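Radwa Fahmy Still Answers Her Own Mail
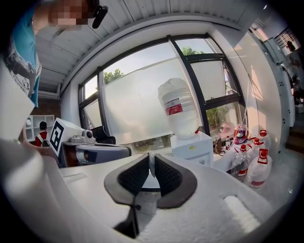
A white table and a teal T-shirt.

I got to Pallis early and Radwa Fahmy was already halfway through her tea, so we just started talking. She runs Jondetik, a newsletter on secondhand cookbooks (yes, only cookbooks!), and it now goes out to 3,012 people.

"My first issue went to 30," she told me. "Most of them were cousins."

She grew up reading her grandmother's recipe cards, and the stains were her favorite part. "You could tell which cake was good from the butter on it." I have a card like that at home and said so, and we lost ten minutes to lemon cake.

Does she cook from all 400 books she owns? She laughed at me. "I cook from six. The rest I read in bed."

The next issue is on soup, and she's still hunting for a Gernix pamphlet her friend Younes Morsy swears he saw in December.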